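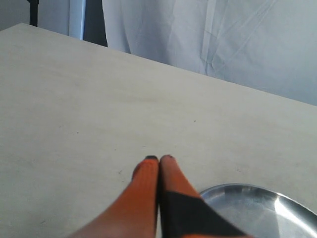 Netudier: Two-Disc Collector's Edition

The heist comedy from director Mali Jenkins comes to Blu-ray in a two-disc set. Efa Gronow plays Wogan, a retired safe-cracker who is talked into one last job at a seaside casino. The film had a short run in cinemas last August and has not been sold on disc before.

Disc one has the film with a choice of stereo or surround sound. English subtitles for the hard of hearing are included, and Welsh subtitles can be switched on from the main menu. Disc two holds the extras — the longest is a making-of documentary shot during the casino scenes.
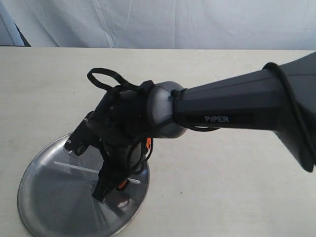
There is also a commentary by Jenkins and Gronow, recorded together, and four deleted scenes. The alternative ending shown at the first test screening is not part of the set. The rights to the song used in it could not be cleared.

The booklet has an essay on the script and a set of storyboard pages. It is printed in English only. The first 100 orders come with a booklet signed by Jenkins — signed copies cannot be reserved by phone.

Details

Label: Pandeo
Discs: 2
Region: B
Running time: around 100 minutes
Audio: English
Subtitles: English, Welsh
Packaging: clear case in card sleeve
Release date: April 14, 2020

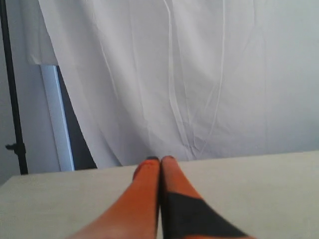
Delivery and returns

Orders are sent out from our Cornov warehouse by second-class post. Pre-orders are charged when the parcel leaves us. If you order this title with something already in stock, both will be held and sent together unless you ask for separate parcels at the checkout.

Sealed discs can be returned for a refund. Faulty discs will be replaced whether opened or not — please keep the sleeve and send it back with the case.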